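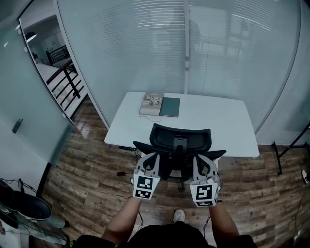 Small office with desk and task chair.

Returning a Small Office to Order at the End of Use

These instructions apply to the shared single-desk offices on the Wetport premises. They are intended for all staff and visitors who reserve a room for part of a day. The procedure should be completed before the room is released to the next occupant.

Before you begin

Save your work, sign out of any shared equipment and collect your personal belongings. Shoes, clothing and bags should be picked up from the floor first, as they are easily caught under the wheels of a chair. Cables lying in a walking path should be coiled and placed against the wall.

Step 1. Clear the desktop

Remove cups, loose paper and writing materials. Books and folders that belong to the room may remain, provided they lie flat near the back edge of the desk. Where there is more than one, set them side by side with their edges parallel to the desk. Material left open should be closed — a folder left open tends to lose its contents when the door is opened.

A cable that runs across the desktop should be drawn back toward the rear edge. Do not pull on a cable that is held under a book. Lift the book, move the cable and put the book down again.

Step 2. Check the power strip

In some rooms the power strip is mounted under the front edge of the desk. Unplug personal chargers by holding the plug itself. Leave the strip attached, and make sure that no cord hangs low enough to touch the chair.

Step 3. Return the chair

Stand behind the chair, so that it faces the desk and its backrest is toward you. Take hold of both armrests and push forward slowly and evenly. Holding both sides keeps the chair from turning on its base. Do not push by the headrest bracket, which is not designed to take a load.

Stop when the armrests are close to the desk. If they are higher than the desktop, lower the seat before continuing. The armrests should not press against the desk, as repeated contact will mark the edge. Chairs with a mesh back should not be used for hanging coats or heavy bags.

Step 4. Inspect the floor and glass

Wood-grain floors show grit readily. Sweep the area under the desk if needed, and wipe up spills with a dry cloth. Stands and other movable items should be set to one side with their legs clear of the door. Desks placed against a glass partition must not be pushed harder into it. Report any crack or chip at once and leave the glass untouched.

Step 5. Release the room

Close the blinds if they were closed when you arrived, switch off the lights and mark the room as free in Tridis. Faults with furniture should be reported on form 137, addressed to Vija Rimkutė. Requests for a replacement chair are handled by Bjarke Eyvindsson and are normally answered within two working days.

Last revised May 7, 2024.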